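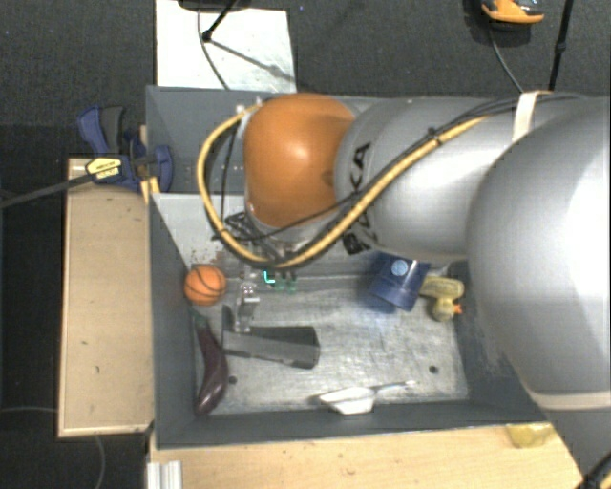 The Bravodby with the basketball and the eggplant along the left side. Note the floor.

Bravodby open-top metal bin, gray
Reviewed by Harriet Dunleavy

I was prepared to dislike this one. I've bought enough storage bins to know that most of them are sold on a photo of three pastel blocks and a folded blanket, and that life with them is different. The Bravodby's product page promises a bin that will "grow with your home." It's a box with no lid. It won't grow.

Still, my sister swears by hers, my fabric cubes from Tekin had all gone soft in the corners, and I wanted something for the playroom that would stand up by itself. I've had the Bravodby for 10 months now, which I think is long enough to have an opinion.

The good part first. It keeps its shape. The Tekin cubes slump if you look at them, and once the sides lean in, kids stop putting things back. With this one the opening stays open. You can toss a toy in from across the rug, and mine do. There's no lid to lose and no cardboard insert to go wavy after a spill. I wipe it out with a damp cloth and it's done.

Now the floor. The listing calls the finish "made for everyday wear," and I would like to meet the person who wrote that. Mine is scratched all over. I don't keep tools or rocks in there, just toys: a little orange basketball, a purple eggplant from the play food set, a dark gray wedge block that used to belong to something bigger. The shine is patchy too, so in some light the marks are all you see. I wrote to the seller and got a reply from a Wekesa Nyamweya, who was polite and told me that surface marks are normal in use and don't affect the bin. I agree that they don't affect the bin. I would have liked to read that before I paid.

A piece of felt in the bottom helps. I cut one from an old craft sheet and it worked fine until it got jam on it, and I haven't made another.

Then there's the noise. A ball landing in a metal bin is loud. A block is worse. If your playroom shares a wall with somebody's nap, think hard. Fabric wins this one easily, and so does my old wicker basket, ugly as it is.

Size is harder to judge. For a handful of toys it's roomy, maybe too roomy, and small things end up along the walls where you have to lean in to get them. Fill it up and you get the usual problem with any deep box: whatever you want is at the bottom. The seller offers a divider as an extra. I haven't bought it. A divider should come with the bin at this price.

I also tried the Varano, which is the plastic one everybody recommends. It's quieter and lighter, and a toddler can drag it. It also slid around on my wood floor and picked up a gray film that I never fully got off. If you have very small kids I'd probably still send you that way. My neighbor Saadet Sezer has two and hasn't complained, though she keeps hers in a closet.

So would I buy the Bravodby again? One, yes. I had planned on 3 of them in a row under the window and I've dropped that idea. It does the plain job of holding toys and I don't expect it to wear out before the kids lose interest. I'd skip it if you care how the inside looks after the first month, and I'd ignore every word on the product page about style.

Good: stays open, easy to wipe, stands up by itself
Bad: scratches, racket, divider sold separately
Would I give it as a gift? No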